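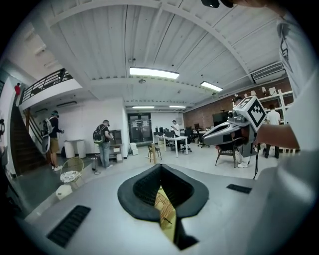
*View from the wrist camera of one gripper. A second gripper, with its marker cube on top, is held at the right.*

# Vokuneo handheld set: inter-gripper pose from marker cubes

This folder holds the recordings, labels and scripts for our study of relative pose between two handheld grippers. The question is a narrow one: when two grippers are used by hand, how well can one wrist camera tell where the other gripper is, using only a printed marker on a cube?

We needed an answer before training two-arm policies on handheld data. A policy that passes an object from one hand to the other cares more about the distance between the hands than about where either hand is in the room. Each gripper's own tracking drifts a little, and the two drifts don't cancel.

## Contents

- `sessions/` – 213 sessions, one folder each
- `labels/` – per-frame marker detections and a visibility flag
- `calib/` – lens and cube calibration, one file per gripper
- `splits/` – train, validation and test lists
- `tools/` – the scripts used for the tables below

The test split is 39 sessions. It was fixed before any method was run and hasn't changed. Please don't tune on it.

## How the data was collected

Sessions were recorded in a shared open workspace with other people in view. Operators were told to work at their normal speed and were not asked to keep the other gripper visible. We tried asking in the pilot and dropped it – people started holding their arms in stiff, odd poses that showed up in the trajectories.

There are 22 tasks. Most are handovers, lifts with both hands, or one hand holding while the other works. The full list is in `sessions/tasks.md`. Four tasks have a one-handed variant, kept as a control.

## Methods compared

**Drift only.** Each gripper is tracked on its own with visual-inertial odometry. Both are placed in a common map at the start of the session and left alone after that.

**Marker only.** The cube pose is solved from each frame where a marker face is detected. Frames with no detection get the last known value.

**Zarkov.** Our method. Odometry runs for both grippers, and marker detections are added as relative constraints in a sliding window of 100 frames. A detection is down-weighted when the marker face is seen at a steep angle or lies close to the rim of the fisheye image, where calibration is weakest.

## Results in short

Zarkov had the lowest median position error on every two-handed task. The gain over drift only was largest in the long sessions, as expected. Marker only was close to Zarkov while the cube stayed in view and much worse once it left.

Rotation is less clear. A single flat marker face has a well-known flip problem when it is small in the image, and our weighting only partly deals with it. On the two pouring tasks, drift only gave better rotation than Zarkov. We don't have a fix for that yet.

On the one-handed controls the three methods can't be ranked. The second gripper is parked for most of the session and its odometry barely drifts.

Full tables are written to `out/` by the evaluation script.

## Running the evaluation

```
pip install -r requirements.txt
python tools/check_calib.py --root .
python tools/eval_relpose.py --split test --method zarkov
```

Use `--method drift` or `--method marker` for the baselines. Run the calibration check first. A swapped calibration file won't crash anything, but the errors it gives look plausible and are wrong.

## Known issues

- Time sync between the two cameras is done in software. A few early sessions have a visible offset and are listed in `labels/sync_flags.csv`.
- Fast arm motion blurs the marker. Blurred frames are kept and flagged.
- Ground truth comes from docking both grippers in the Sovix fixture at the start and end of each session, so error is measured at the endpoints only. Errors in the middle of a session are estimated by closing the loop and should be read with care.
- All sessions come from one site. We haven't tested outdoors or in low light.

## Privacy

Bystanders can appear in the wide-angle video. The released copies have faces blurred and audio removed. If you find a frame the blurring missed, open an issue with the session name and frame number but don't attach the frame.

## Changes

- **January** – labels rebuilt with the Aydoğan detector, which finds more small markers than the old one. Results from before this version should not be mixed with new ones.
- Earlier – first internal release, no visibility flags.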